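Shop > Teleop & Hand-Held > Grippers > Vasico HG Pair

Tagged: hand-held grippers, tracking, bench setup, spares

Vasico HG hand-held gripper pair, left + right, with marker plates

In stock at Ogilvie. Ships in 2 boxes, left and right packed separate. Don't bin the foam, you'll want it if one comes back for service.

Sold as a pair only. We get asked every week. No singles, the jaw offsets are matched at the bench and a lone left is no use to anyone.

What you get
Left gripper, right gripper, matte black
2 marker plates, gray, dots pre-fitted
2 cables
Hex key, spare plate screws, card with your calibration values

The card matters. Values are for YOUR pair. Lose it and email us the serials, we keep a copy.

Setup
Fit plates first, before cables. Screws finger tight, then a quarter turn. Over-tighten and the plate bows, tracking goes soft at the far side of the table and you'll spend a day blaming the cameras. Ask Urkberg.

Left plate stands up, right plate lies flatter. Yes on purpose. Gives the tracker two shapes it can't mix up when your hands cross over.

Cables: leave a loop at the wrist. Tight cable drags the gripper off line and wears the strain relief. No tape on the strain relief please.

Plug both in before you start the software. If only one shows up, close it, unplug both, start again with the left.

Run the zero check: jaws open, hold still, wait for the tone. Jaws closed, same again. Redo after any plate swap, drop, or new cable.

Table surface
Matte. White or light gray is fine. Gloss throws reflections and you get ghost dots. Anouk Bosman at Grusport runs hers on a white board with rails down both sides, has done since October, and her drift numbers are the best we've been sent. Clear boxes and lids are OK to handle but watch the plate when it passes behind them, re-check zero if the pose jumps.

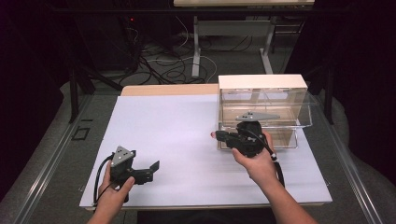 Both grippers over a matte white board, clear box with white lid at the right.

Looking after them
Dots: dry cloth only. No alcohol, it lifts the edge and then the dot walks. Missing dot = new plate, don't draw one in with a marker (we have seen this).
Jaws: wipe down end of day. Pivot gets one drop of light oil every 700 hours, wipe off the extra.
Cables: swap at 1,000 hours or at first flicker, whichever comes frist.
Storage: plates off if they're going in a bag. On a shelf, leave them on.

Common faults
Jaw reads half open when shut. Grit in the pivot. Blow out, re-zero.
Pose jumps when the wrist turns. Loose plate nine times out of ten.
Gripper drops out and comes back. Cable. Try the other side's cable, if the fault moves you've found it.
Both dead. Check the hub has power before you write to us.

Spares
Marker plate, left or right, part 177, say which side in the order notes. Cables sold each. Pivot kit inludes pin, washer, oil.

Repairs go through the Ogilvie bench. Email first, put the serials in the subject line, send both grippers even if one is fine.

Page updated Aug 16, 2023

Related items
Vasico marker plate, part 177
Vasico HG cable, single
Vasico pivot kit
Matte white bench board
Ogilvie bench service, gripper pair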